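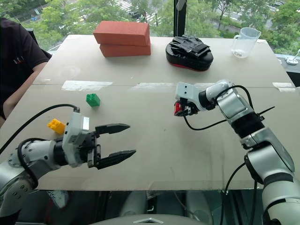 Progress report on the Rinora build, 18th July

To Lizelle Shezi, for the Grerkau small projects fund

Dear Lizelle,

Thank you for your patience, and for the kind note you sent after the June report. I promised you a shorter letter this time, and I can already feel that promise slipping away from me, so please put the kettle on.

Where we have got to

Both arms are up and running over the table by the window. You may remember that in June we had only the left one mounted, and the right one was lying on a blanket in my hallway while we waited for a bracket. The bracket came, it fit on the second try (the first try was my fault, I had it upside down), and we have now put in 19 evenings with the pair of them working together.

The tabletop is two boards side by side, with bits of white tape along the seam. I would love a single piece one day, but the arms don't seem to mind, and the money was better spent on cables. It has picked up a fair number of scuffs already, mostly from the weeks when we were still finding out how low was too low.

What they are practicing on

We settled on ordinary things of different sizes and weights: a pair of red bricks, a clear measuring jug, and a yellow and a green toy brick with studs on top. The toy bricks are my favorites. They are light and they skid if a fingertip catches them wrong, so they show up a bad approach right away. The left gripper, with its tapered, serrated fingertips, now picks up the yellow one on most tries. The green one is smaller and still gets the better of us more often than I'd like.

The jug has been a lesson in humility. Clear plastic is hard for the camera to make out, and a little liquid in the bottom doesn't help. Arriaga, our name for the part of the program that decides which arm goes first, is patient about it and tries again. I am less patient.

Money

Of the 2,000 you granted us, most has gone on the right arm's joints and the wiring. The cables on both wrists now hang in loose loops, long enough that nothing pulls when an arm reaches out — we broke two connectors learning that. I have 21 receipts in the folder and will send copies separately.

Still to do

The loose wiring on the right arm needs tidying, and I want to finish Fatico, the handover routine, where one gripper passes an object to the other. It has worked 9 times so far, always with the yellow brick. I would also like to open the workshop to neighbors for an afternoon once the handover is steadier, and you would be very welcome.

With warm thanks from all of us at the bench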